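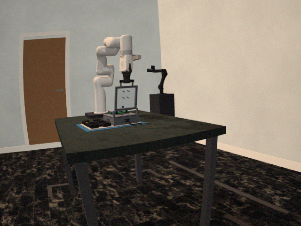 Preguntas frecuentes sobre nuestras conservas y recetas

¿Cuánto dura un frasco de salsa Nyaga una vez abierto?
Once días en la nevera, bien cerrado. Use siempre una cuchara limpia.

¿Puedo congelar el relleno de las empanadas?
Sí, hasta tres meses. Déjelo enfriar del todo antes de guardarlo – si lleva patata, la textura cambia un poco.

¿Las recetas llevan gluten?
Algunas. En cada ficha figura la lista de alérgenos, debajo de los ingredientes.

¿Puedo sustituir el chile fresco por seco?
Sí. Calcule un chile seco por cada dos frescos y remójelo 20 minutos en agua caliente.

¿Quién escribe las recetas?
Lorraine Fairweather y Kane Hoani. Las de pescado son de Darcy Halliday.

¿Hacen envíos en verano?
En julio solo enviamos frascos y latas. Los quesos vuelven en septiembre.

¿Hay pedido mínimo?
No. A partir de 63 euros el envío es gratuito – salvo a las islas, donde se cobra siempre la tarifa normal.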